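Bench notebook, Fascombe room
Sunday, July 26, 2020

Back to the glasses and their case, job 103 on the list, and still the one I'd least like to explain to my mother. The Udero case arrived in March and has outlived two better ones. 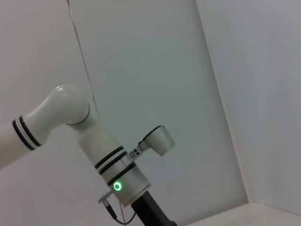

The lid is the easy part. It stays up if opened fully and sulks if it isn't. Glasses are worse, being mostly legs. Fold the left temple first or the pair won't lie flat – I have written this on three pages now and still do it backwards.

Clutter next. Surkau's notes want the table kept to the case and the glasses, and so do I, having lost a screw to the biscuit tin.
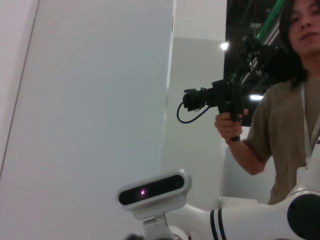
Lanyards are my other complaint. They dangle into whatever you lean over, and a thin white one down the front of an olive T-shirt is at least easy to spot before it reaches the table. Tuck them in when folding. Mine went in the case twice in March.

Rajput cloth goes in last, under the lenses. 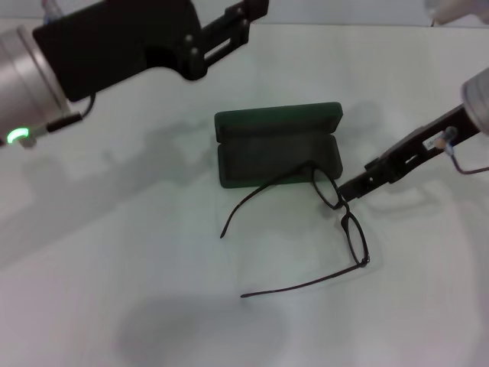

Does the case need to be shut between goes? Leave it open, lid right back, and wipe the lining every 5 goes.

Still to do: find the spare cloth, order hinge screws.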